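Zostell Jeweller's Bench Scale
Home > Bench Tools > Scales and Testing

I get asked about this scale more than anything else in the shop, so I've finally given it a proper page. It's the one I use myself when people bring in odd earrings, broken chains and the contents of Nan's dresser drawer, and I've been through enough cheap pocket scales to have a few opinions (my partner Rui Ramalho would say more than a few).

The Zostell weighs in grams, troy ounces and pennyweights, and reads to 0.01 g. That second decimal place matters when you're weighing a thin gold ring and a lot less when it's a silver teapot. The pan lifts off for cleaning, and the clear cover keeps the draught from the door away from your reading. I used to hold my breath every time a customer walked in - truly!
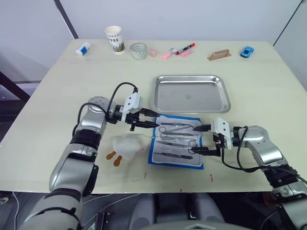

Do I need to calibrate it when it arrives?
Give it one calibration once it's on the bench where it's going to live, using the weight in the lid pocket, and then repeat that every month or whenever you move it. Let it warm up for 2 minutes first.

A word on units, as this is where people get muddled. A troy ounce is a bit over 31 grams and the ounce on your kitchen scale is a bit over 28, so if you weigh your gold on the kitchen scale and look up the metal price online, your sum will come out wrong. Hold the UNIT key down until the little "ozt" shows. The scale remembers your choice when you switch it off, and the older Celberg model never did, which drove me up the wall.

What it won't do is tell you what the metal is. For that you'll want the Carrilho acid kit or a trip to someone with a proper tester. Plated pieces can weigh up very nicely and be worth next to nothing, and stones need to come off the total too. I've had to break that news across the counter plenty of times and I still don't enjoy it.

Details
Capacity: 3,750 g
Reads to: 0.01 g
Pan: 157 mm across, stainless steel
Power: mains adaptor (included) or four AA batteries
Colour: grey
Warranty: 19 months, through Onovden

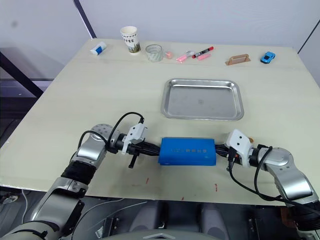
Blue box held over the table between two grippers.

Amarachi Onyeka, who does repairs out of her garage, bought hers in July and wrote to say the display is easy to read under a bench lamp. She'd like a longer cord and so would I. The one supplied barely gets from my bench to the power point, so measure yours before you order.

If you're buying for trade use, where you'll be charging or paying people by weight, ask me for the trade-approved version. It looks the same but comes with its own paperwork and takes a little longer to arrive. For hobby work, or just sorting out what's in the jewellery box before you sell it, the standard one is plenty.

Spare pans and covers are kept in stock. Calibration weights are too, and everybody loses those eventually - I'm on my third.

Page updated 3 Nov 2018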